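Magazine > Features > Work and Home

The Long Goodbye to the Kitchen Drawer

When Sherif El Fassi's mother sold her house in Drernden, she left him one instruction about the contents: keep what you use. He drove up in November with a rented van and a roll of trash bags, expecting to be finished in a weekend. He stayed 11 days.

The furniture went quickly. A neighbor took the beds, and a church in Grulinell sent a truck for the dining set. What held him up was paper. His mother had kept every utility bill since her marriage, along with warranty cards, school reports, bus passes and the instructions for a sewing machine she gave away before he was born.

"I read all of it," he says. "I could have thrown it out in an hour. I read the gas bills."

More people are doing this work than used to, and many are paying for help with it. Pichit Thongsuk started clearing houses in Laing with a borrowed pickup and one cousin. He now employs eight people and keeps a waiting list through the spring. Last year his crew cleared 354 homes. Most belonged to people over 75 who were moving somewhere smaller, and most of the calls came from their children.

Thongsuk charges by the room. Attics cost extra, and so do garages with chemicals in them. He will not quote over the phone. Families tend to leave things out, he says, and the second freezer in the basement is the thing they leave out most often.

His method is slow. On the first visit nothing leaves the house. The crew clears one flat surface, wipes it down, and brings things to it a few at a time. The family sits and decides. Anything that takes longer than a minute goes back in its box and waits for the next visit. 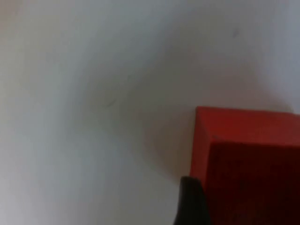
What the Children Want

Less than their parents hope, in most cases. China cabinets are hard to place. Pianos are harder, and Thongsuk has paid to have several hauled away. Family members argue over small things: a potato masher, a radio, the dish that always held the keys.

El Fassi and his sister disagreed over a bread knife worth perhaps two dollars. She had it in the end. He took their father's shaving mirror, and each of them still thinks the other got the better deal.

Money causes fewer fights than outsiders expect. An estate sale in Laing might bring in a few thousand dollars before fees, and a good part of that comes from tools. El Fassi's mother cleared $200 on the contents of her garage and spent it on a lunch for the street.

Baskets, linens and ordinary dishes go to the thrift store in Grulinell, which stopped taking them for a month last summer when its back room filled up. It has since opened a second counter and priced the baskets to move.

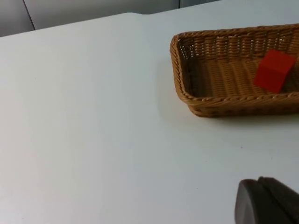

Features | Page 47

The parents, for their part, are often ahead of everyone else. El Fassi's mother has a one-bedroom apartment at Zetora, a retirement building near the river, and says she doesn't miss the house. She misses the porch in the evening and the man who delivered the eggs. Her new kitchen has four drawers, and she has left one of them empty.

Her son brought home nine boxes of paper. They are stacked in his hallway, and he has told his wife he will get to them after the holidays.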